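Dromwood (robot arm)

Dromwood is a small tabletop robot arm designed by Ginevra Barbieri and built in a private home with hand tools and salvaged parts. It has four driven joints and a simple two-finger gripper, and it is used to move light objects between fixed positions on a table. The design was published under an open license. The revision described in this article is dated 2/5/25. An earlier machine by the same designer, called Hatwood, used the same base and shoulder but had no gripper.

Background

Barbieri began Hatwood as a camera slider and turned it into an arm after adding a second moving axis. Hatwood sagged under load, and its wiring ran outside the links, where it caught on the elbow when the arm folded. Arturo Zanetti redrew the upper link as a closed box section with space for the cables inside. The changed link no longer fit the old elbow bracket, and the design was given a new name when that bracket was replaced.

Mechanical design

The base is a weighted disk turning on a flat bearing. The shoulder and elbow are driven through toothed belts, with both motors mounted low to keep moving mass off the upper link. The wrist is a direct-drive servo. Rated payload is 100 grams with the arm fully extended. Heavier objects can be lifted close to the base, but the shoulder belt may skip a tooth and the arm then has to be homed again.

The links are cut from sheet material and joined with screws and glued corner blocks. Published drawings give hole positions for two sizes of servo. The larger size requires a spacer under the horn.

Electronics and wiring

The controller board, named Leone, was laid out by Viola Vitale. It takes a single 5-volt supply and has separate terminals for motor power and signals. Power and signal grounds meet at one point on the board and should not be joined elsewhere.

Most of the wiring in the reference build is made from discarded charging cables. The conductors are flexible enough to survive repeated bending at the elbow, and the outer jacket slides easily through the box section. Cables are first separated from one another and grouped by color and thickness. Connectors are left on until this is finished, as a plug is often the only indication of what the cable contains.

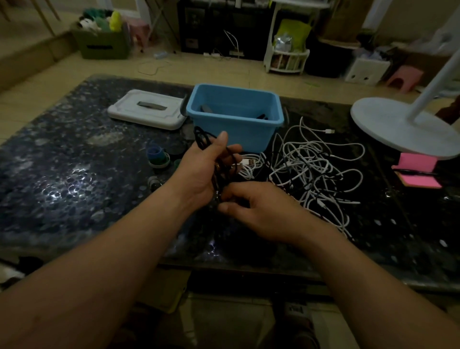
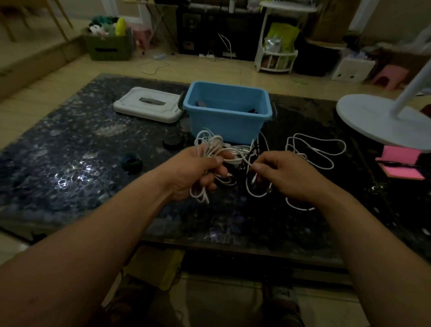

Separating cables by hand at the tabletop; a light-blue plastic container stands behind the work.

Charge-only cables lack the two data conductors and are set aside for motor power. Cables with data conductors are used for the encoder and the limit switches. Each length is checked for continuity while being flexed along its whole run. An intermittent reading is enough to reject it, even if the break is near one end.

Runs inside the arm are cut to 500 millimeters, leaving a service loop at the shoulder. Shorter runs reach the wrist but pull tight when the base is turned to its limit. The servo leads are the most common fault in completed builds, usually at the solder joint nearest the gripper. Later notes by Vitale recommend crimped joints with a strain relief clamp on the link.

Control software

The arm is operated by Fevulura, a small program written by Clodagh Doherty. It stores positions as lists of joint angles and plays them back at a set speed. Positions are entered either by typing the angles or by moving the arm with its motors released and saving the reading. There is no collision checking. Fevulura holds over 22 positions in the memory of the Leone board, and longer sequences must be sent from a connected computer.

Homing is done against limit switches at the base and shoulder. The elbow has no switch in the published version and is homed against a mechanical stop at reduced current. Doherty's notes warn that a loose stop shifts every saved position by the same angle, a fault easily mistaken for belt wear.

Variants

Fiorella Martinelli built a version in a shared workshop with a longer upper link and a counterweight behind the shoulder. It reaches farther but turns more slowly, and it needs a heavier base. A second change replaced the two-finger gripper with a suction cup for flat parts. In October a revised elbow bracket with room for a third limit switch was added to the drawings. It fits existing arms if the lower belt guard is trimmed.

See also

Hatwood
Leone (controller board)
Fevulura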